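Moving the study hour to the morning

I started learning Indonesian in September, mostly so I could talk to my partner's grandmother without someone translating every sentence. Until last month I did it at night, after dishes, at the kitchen table. I had a stack of cards and an app called Hodix, and I would do 80 cards before bed. Most nights I finished. Most mornings I could not have told you half of them.

The problem was partly the number. Eighty is what the app sets by default and I never changed it. I would be on card 50 and just tapping to get through. I also had no grammar to hang the words on, so I knew the word for spoon and the word for yesterday and could not put them in the same sentence.

So I cut it to 22 new cards a week and moved the whole thing to 6:30 in the morning, before work. Five days on, two days off. On the off days I don't open the app at all. I write each new word in a notebook with a short sentence that uses it, and I read the sentence out loud. The sentences are dull. The green one is big. The blue one is small. I put the cup on the table. 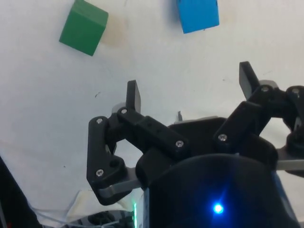 Yoga Oei wrote to me after my last post that colors and sizes are fine for a week, but I should get to the prefixes early, since me- and ber- change so many of the words and I'd only have to relearn them later. I took that advice and spent the next two weeks on me- alone. It was slow going. The first letter of the root drops out in some words and stays in others, and I still get sapu wrong when I say it fast.

Results so far: I remember more of the words from one week to the next. Listening is still bad. I called the grandmother and caught the part about rain and the part about her knee, then lost her for around ten minutes.

Next I want to find someone to talk to in person. There is a conversation table at the library in Brallcombe, evenings only, and I'm checking whether I can get there after work.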